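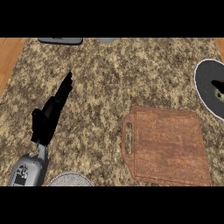 Ibsa Gidey's reply to the first version of these notes was that I was being unfair to the simulator, that the simulator did what it was configured to do, and that a tool can't be blamed for a report somebody else wrote about it. I agree with the last part. I've kept the rest of the notes mostly as they were, and you can decide in section about who should have caught what.

Unit 6: The jammed gripper

Read before class. Bring the log extract (it's in the course folder) and a pencil. We will not get through all of it in one session.

1. What was claimed

The Yimer kitchen task is simple to state. An arm picks a food item off a plate and puts it on a cutting board. The controller was trained and tested in Skundevex, in the kitchen scene with the speckled counter, and then moved to a Laketti arm on a bench in September with a real board and a real plate.

The transfer report says that the controller ran 2,000 test episodes in simulation with "no collisions." You will find that sentence on the first page and again in the closing paragraph. The whole case for skipping the slow-speed trials on hardware rests on it. When you see a safety argument that leans on one sentence, go find out what each word in the sentence meant to the person who typed it.

2. What happened on the bench

The arm carried the item over to the board and released it a little to one side of where it was supposed to go. The controller then tried to correct by reaching down to regrasp. One fingertip went into the handle slot of the board. The arm kept trying to move sideways, the board came with it, and the motion went on for six seconds before the operator hit the stop. The automatic force stop never tripped.

Damage: one bent fingertip, one split board, and a scrape along the bench. The operator had a hand near the plate at the start of the run and had moved it away by the time the board slid. The incident form has "no injury" checked and, under severity, "minor." I would like you to think about whether "minor" describes the event or the luck.

3. The official explanation

The incident summary gives the cause as "unexpected board geometry." Please don't use phrases like this in your own reports. The board had a hole in it for carrying. Boards often do. The one in the simulated kitchen has one too, on its left end, and the counter shows through it. Anyone who had looked at the render for a moment would have expected it.

So the geometry was known. The question is who knew it, and whether the part of the system that needed to know was one of them.

4. Two boards

A simulated object usually comes in two versions. The visual mesh is what gets drawn. The collision mesh is what the physics engine uses to decide whether things touch. They are separate files and nothing forces them to agree.

For the board, the visual mesh has the slot. The collision mesh was a plain box, generated by a default setting that wraps each object in a simple solid shape. Plain solids run faster, and for a board you only want to put things on, a box is a reasonable choice. In physics terms, though, the slot was filled in. A fingertip arriving there would meet a flat surface and slide across it.

The controller learned from this. Reaching down hard at the left end of the board had no penalty in training, and it had a small benefit: the contact steadied the wrist before a regrasp. It learned to lean on a patch of wood that did not exist on the bench.

Note on images. The training videos look good, and I think this did real harm. Reviewers watched them and saw a counter with convincing flecks, wood grain, knots. They came away believing the scene was accurate. What they had evidence for was that the textures were well made. Grain tells you nothing about contact. If I could change one review practice, I would have people watch the collision meshes with the textures turned off, ugly as that is.

5. "No collisions"

How did a controller that leaned on the board report no collisions in any episode?

The counting script ignores contact between the gripper and anything tagged as a support surface. There is a sensible reason for it. If you put something down on a counter you will brush the counter, and without the filter every successful placement would be flagged. The board had been tagged as a support surface along with the counter.

When Gidey reran the same episodes with the filter off, 259 of them showed gripper contact with the board above the force limit. The data had been there the whole time. The rerun took one afternoon.

So "no collisions" meant "no contacts of the kinds we decided to count." I don't think anyone lied. The person who wrote the filter knew what it left out. The person who wrote the report read a column header.

Gidey's view is that the documentation states the filter's behavior clearly, and it does, in the settings reference. I would ask how many people who signed the report had opened the settings reference. I asked. I'll leave the answer for class.

6. The force stop

The force stop on the arm was set through Savero, the monitoring layer that sits between the controller and the motors. It was configured to trip at 10 newtons, which sounds cautious. Two problems.

First, Savero was reading the vertical force at the wrist. The jam was mostly sideways. The vertical reading stayed under the limit while the board was being dragged along the bench.

Second, the monitor had been tested in the same simulator, against the same box-shaped board, where a sideways jam could not occur. The test passed. A test of a safety function in a world where the hazard is impossible will always pass, and it should be given no weight at all.

Be suspicious of the word "independent" in the report. The monitor ran as a separate program, on a separate computer, written by a separate group. Its picture of the world came from the same scene file. When the scene was wrong, the controller and the monitor were wrong together.

7. Fixes that were proposed

a. Replace the board's collision mesh with a detailed one. Done. It fixes the board. It does nothing for the plate, the bowls, the trays, or whatever gets added next month.

b. Randomize the board's position and friction during training. Also done, and described in the follow-up memo as making the controller "robust." Randomizing where a box sits gives you a great many boxes. None of them has a hole.

c. Monitor force in all directions. Done, and in my opinion the only change on the list that would have shortened those six seconds.

d. Bring back slow-speed trials on hardware. Under discussion. The objection is cost. I would like to see the cost of the fingertip, the board, and the lost bench time on the same sheet of paper before anyone uses that word again.

e. Better training for operators. This appears in nearly every incident report I have read, whatever went wrong. The operator here did the one thing that worked.

8. Where I may be wrong

A fair reader could say the simulator still earned its keep, and that finding the regrasp habit on hardware from scratch would have broken more parts. Possibly. Nobody has compared the two, so I can't tell you it's false. I also can't tell you how much of the leaning came from the filled slot and how much from the way the reward was set up. The retraining changed both at once, so the question can't be answered from the data we have. Keep that in mind when someone tells you the mesh fix "solved it."

9. To prepare

Go through the log extract and mark the first line at which a stop would have been justified. Write down which signal you used. If you used the camera, say why you trust it.

Pick one object in the kitchen scene other than the board. Look at how it is drawn, then open its collision mesh and sketch both. Note any place where a fingertip could go in one and couldn't go in the other.

Rewrite the "no collisions" sentence so that it is true. It may get long. Long is fine.

Find one claim in sections 4 to 6 of these notes that you think I haven't supported, and bring the page of the report or the settings reference that would settle it. Last term somebody caught me on the tagging, and section 5 was corrected as a result.

Sketches go in the tray by the door before class starts. The log extract stays in the folder, so please work on a copy.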